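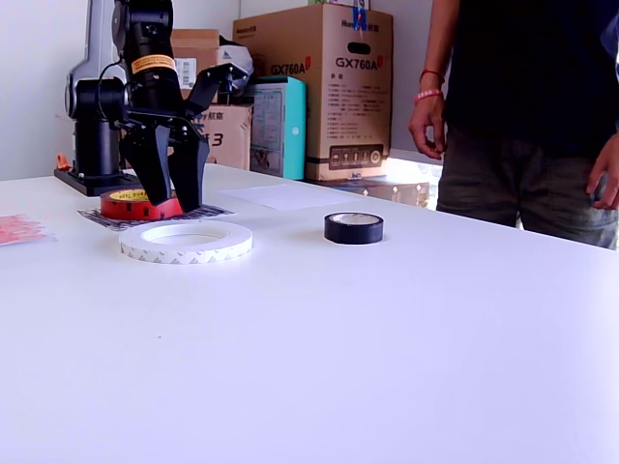 Double-sided tape residue on painted walls, how do I get it off?

Posted by Rafia Usmani, May 29, 2025

I move out of my apartment at the end of next month and I have a problem with the bedroom wall. Two years ago I put up 30 lightweight felt panels behind the desk with double-sided tape, the wide kind like the big white roll with the thin gray diagonal pattern on its edge. The panels came off fine. The tape mostly did not. In some spots the white backing is still stuck flat to the wall, and in others there is only a gray sticky film that picks up dust. On two spots near the window the paint came off with the tape and I can see the paper of the drywall.

The paint is whatever the landlord uses, off-white, not shiny. I think it is flat or maybe eggshell. I have tried warm water with dish soap and it did very little. I also tried a plastic scraper from the kitchen, and that left a dent. A friend told me to use nail polish remover but I have not done it yet.

What I need to know is how to get the film off without taking more paint, and whether I can fix the two bare spots myself. The deposit is a lot of money to me. The management company is Rallham, if anyone has dealt with them.

Isla Halliday

Don't use the nail polish remover. Acetone softens latex paint and you will end up with a shiny smear or a bare patch.

Do the leftover backing first. Take a hair dryer on medium and hold it a few inches from the wall. Keep it moving. After 30 seconds or so try a corner with your fingernail, and if it lifts, pull it back along the wall, nearly parallel to the surface, while you keep the heat just ahead of where it is peeling. If it doesn't lift, heat it again. Pulling straight out toward you is what takes the paint.

For the sticky film, try rolling it off dry before you use any liquid. Rub it with your thumb or with a clean pencil eraser (white, not pink, the pink ones leave color). Foam tape residue usually balls up and you can pick the balls off. I did an entire hallway this way and it was boring but the paint was fine.

Whatever is left after that, dab with rubbing alcohol on a white cotton cloth. Dab, don't scrub. Test behind a door first. If color comes off on the cloth, stop and use the eraser only. Citrus removers work too, but they are oily and on flat paint the oil leaves a dark spot that new paint doesn't cover well. If you already have an oil spot, you need to wash it with a little dish soap, let it dry overnight, and prime it.

The dent from the scraper can be filled with lightweight spackle, same as a nail hole.

Mohit Pant

I would just repaint. By the time you clean all of it you could have painted the wall twice. I used Fendonix remover on mine and it was okay, not great, and the smell stayed for a while. Ask the landlord for the paint code.

Peter Sýkora

Agree with Isla on the heat and on keeping acetone away from it. Adding the part about the bare spots.

Where you can see brown paper, don't put spackle right on it. The water in the spackle makes torn paper bubble. Cut away the loose edges with a sharp knife so nothing is lifting, sand the edge of the paint lightly, and brush on a sealing primer. Let that dry for as long as the can says. Then put on a thin coat of joint compound with a wide knife, going an inch or two past the damage on all sides. Let it dry, sand it with fine paper, do a second thin coat, sand again, prime, paint.

Matching the paint is the harder part. Flat paint can be touched up with a small roller and usually blends. Eggshell often shows, and then you have to paint the wall from corner to corner. Most stores can scan a chip. Cut one about the size of a quarter from inside a closet, if the closet is the same color.

Before any of this, read the lease. Mine had a flat fee of $158 per wall for repainting, and I had already spent $62 on primer, compound and a roller set when I found it. I still came out ahead, but if your fee is low it may not be worth a weekend. Also check whether tenants are allowed to paint at all. Some leases say no, and then they charge you even if the work is good.

I haven't dealt with Rallham.

Rafia Usmani

Thank you. The hair dryer worked on the backing, it came off in long strips once I stopped pulling it outward. Still doing the film with an eraser. The lease says touch-ups are allowed with their paint, so I emailed the office for the code.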